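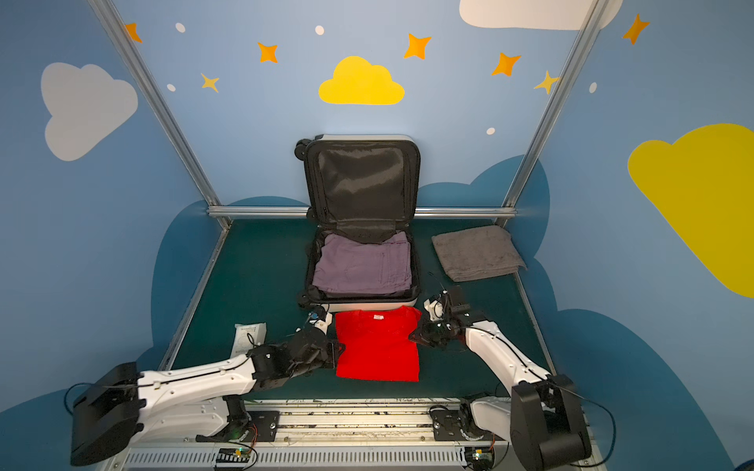
Hard-shell case, pants inside, T-shirt and towel outside it

Carry-on only for a long trip: worth the trouble?

23 January 2026

skisden_bound
I have a trip to Skisden coming up in October and I'm trying to decide if I should check a bag. The flight has one change in Javia. The fare I'm looking at is the cheap one, so a checked bag is extra each way. I've always checked. My wife says we could both do it with carry-ons if we wash clothes there. Has anyone here gone 23 days with just a cabin case?

mapfolder
Yes, more than once. The number of days doesn't matter much after the first week. You pack for one week and do laundry. I bring two pairs of pants and wear one of them on the plane.

One thing to check is the connection. The second leg out of Javia is often a small plane and they take hard cases at the gate anyway. You still save the fee, but keep your medicine and chargers in a smaller bag.

oldgatehand
I disagree with the one-week rule. October in Skisden is wet and things don't dry overnight in a hotel bathroom. If you wash on a Tuesday schedule or whatever and it's still damp when you check out, you're carrying wet clothes in a sealed case. I check a bag and don't think about it.

mapfolder
So use a laundromat with dryers. There are two near the bus station.

oldgatehand
Sure, and then you spend a morning of your vacation there.

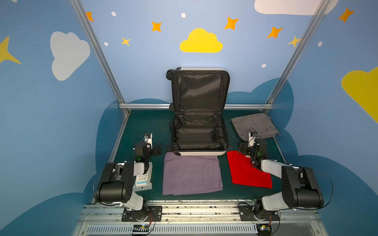

Re: Soft or hard case?

skisden_bound
Thanks both. Next question. I have an old soft bag and I'm looking at the Trulo hard case. Is a hard one a bad idea if space is tight?

pinecone_lou
I have the Trulo. The wheels are good and the zipper has held up. What I don't like is that it opens into halves, so you need room to lay it out or something to lean the lid on. In a small room that gets old. With a soft bag I can open the top on a chair and pull out what I need.

It also has no outside pocket, so anything you want during the flight has to go somewhere else.

mapfolder
Soft for me too. It gives a little at the sizer.

oldgatehand
It gives until you overfill it, and then you pay at the gate. I watched a man in Javia put on three sweaters. Hard case, and you know it fits before you leave home.

pinecone_lou
That's fair. Measure with the wheels on, though. The size on the store tag doesn't always include them.

Re: How to fold pants

skisden_bound
Last one. Roll or fold? I rolled everything last time and the pants looked terrible.

mapfolder
Fold pants flat on the bottom, roll the shirts. Socks in the gaps.

pinecone_lou
I fold all of it. Rolling saves no space that I can see, and folded shirts stack better in a hard case. Leave the towel home if the hotel has them.

oldgatehand
Bring the towel if you're staying at the Skoryk guesthouse. They charge for theirs.

skisden_bound
We are staying at the Skoryk, so that's good to know. I'll do a test pack this weekend and see if the carry-on closes.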